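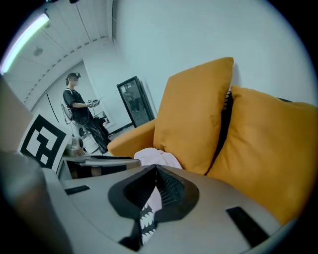 What is Nollow?
Nollow is a method for training a robot policy from demonstrations that people record with a hand-held gripper. The policy learns from the wrist view and the motion of the hand, so no robot is needed during recording.

How many demonstrations did you use?
The full set has 3586 demonstrations. All the main results in the paper use this set. We also trained a smaller model on 1005 of them, chosen at random, and we report it in a separate table.

Why did you choose soft objects?
Cloth has no fixed shape, and this makes it a difficult test for a policy which sees only a few past images. Our earlier method, Plundeck, worked well with boxes and cups but it often closed the fingers too early on fabric. We wanted to understand this failure first, before adding new tasks.

What is different from Plundeck?
Two things. The policy now predicts the finger opening together with the pose, and it may correct its plan up to 5 times during one grasp. Plundeck made its plan one time and followed it until the end.

Does the marker in the room have to be visible all the time?
No. It is used for setting the common coordinate frame at the start of a recording. After this, tracking continues without it. If the tracking is lost, we remove the recording from the set.

Did the smaller model fail?
It did not fail, but it was clearly weaker on thin fabric. On thick fabric the difference was small — we do not yet have a good explanation for this.

Can I use my own gripper?
Yes, if the finger shape is close to ours. We tested 4 finger designs, and the results changed more than we expected. Please read the appendix on calibration before you record a large set.

Who should I contact?
For questions about the training code, please write to Trilok Shukla. For the recordings and the license, please write to Rangi Tuhiwai. We usually answer faster outside of March, when both of us are teaching.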